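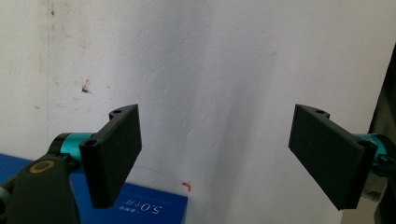 オフホワイトの壁をきれいにして、青い箱で片づける方法

2025年1月
カテゴリ:部屋づくり/壁と収納

年末の大掃除で力尽きて、壁だけ手つかずのまま年を越した方、いませんか? 私です! でも年明けの静かな午後に拭いてみたら、もう楽しくて楽しくて。オフホワイトの壁って、くすみが取れた瞬間に部屋の明るさまで変わるんですよね。そこへ鮮やかな青の箱を置くと、白がいっそう白く見えます。この組み合わせ、本当に好きです。

今回は壁の拭き方から箱の置き方、中身の分け方まで、まとめて書きます。

用意するもの

・やわらかい布 数枚(古いTシャツを切ったもので十分)
・ハンディモップ
・ぬるま湯 500ml
・台所用の中性洗剤 数滴
・消しゴム(白いプラスチックのもの)
・マスキングテープ
・ふたが平らな箱(私は青を選びました)

箱以外はうちにあるものだけで足りました。箱を買い足す場合も、予算は3,000円までと決めておくと迷いにくいです。以前、予算を決めずに店に入って、箱のほかにかごを二つ抱えて帰ってきたことがあります……。

手順1 壁のほこりを落とす

いきなり濡れた布で拭くのは、ちょっと待ってください。まずは乾いたモップで、上から下へなでます。力はいりません。ほこりが残ったまま水拭きすると、灰色のすじになって伸びてしまうんです(やりました)。

巾木の上は意外とたまっているので、ここは布を指に巻いて横にすーっと。気持ちいいですよ!

手順2 目立たない場所で試す

ぬるま湯に洗剤を溶かし、布をひたして固く絞ります。家具のかげになるところを手のひらくらいの広さで拭いて、乾くまで待ちます。色が変わったり、表面が毛羽立ったりしたら水拭きは中止。ビニールクロスなら大丈夫なことが多いのですが、紙や布の壁紙、漆喰、珪藻土は別の手入れになります。

手順3 下から上へ拭く

洗剤を使うときは、ほこり取りとは逆に下から上へ進みます。上から拭くと、たれたしずくの跡が下に残りやすいためです。幅60cmくらいずつ、と書いてある本もありますが、自分の腕が楽に届く幅でかまいません。

一区画拭いたら、すぐ水だけで絞った布に替えて洗剤分を取り、最後に乾いた布で押さえます。

こすれた黒い線は、消しゴムでやさしく。ごしごしやるとそこだけつやが出てしまうので、二、三回なでては離れて見る、の繰り返しです。スイッチのまわりは布を軽く湿らせる程度にして、水気が中に入らないようにしてください。

手順4 箱の位置を決める

壁が乾いたら、待ってました、箱の出番です!

床や棚の上にマスキングテープで箱の大きさをかたどって、まずは何も置かずに半日過ごします。つま先が当たらないか、カーテンを引くときに邪魔にならないか、実際に動いてみるとよくわかります。うちは最初に考えた場所だと、掃除機のホースが毎回引っかかる位置でした。

壁にはぴったりつけず、指一本分あけて置きます。このすきまがあると箱の角で壁をこすりませんし、モップの先も入ります。

手順5 中身は一つの用事でまとめる

箱の中身は「種類」より「用事」で分けるのがおすすめです。たとえば手紙を書く箱なら、便せん、封筒、切手、ペン、のり。文房具を全部入れるのではなく、手紙を書くときに出すものだけにします。これがもう、びっくりするほど使いやすい!

前に私が文房具の箱を整理したときは、ペンだけで29本出てきました。全部試し書きをして、インクの出ないものとはお別れ。残ったペンも用事ごとに分けたら、机の引き出しが一段あきました。

詰めるのは箱の八分目まで。ふたが浮くようなら、中身を見直す合図です。

手順6 ふたの上のルール

平らなふたの上は、つい物を置きたくなりますよね。わかります。うちでは「今日使うものだけ、寝る前に戻す」と決めました。翌朝ふたの青がすっきり見えると、それだけでうれしいんです。

うまくいかないとき

拭いたところだけ白くて目立つ:もとの汚れが広くついているので、壁の角から角まで一面を通して拭いてみてください。

拭きむらが残る:布の絞りがゆるいか、洗剤が濃いのかもしれません。水拭きをもう一度。

黄ばみが取れない:日焼けの場合は、拭いても戻りません。無理にこすらず、そのままにしています。

箱の色が強すぎる:床に近い低い位置に移してみてください。目線の高さにあるときより、ずっと落ち着いて見えます。

ふだんの手入れは、月に一度モップをかけるくらいです。湿気の多い8月だけは箱を前に引き出して、裏の壁にも風を通しています。

次回は、同じ壁に小さな棚をつける話を書きます。下地の探し方で三回つまずいたので、その記録も全部のせますね!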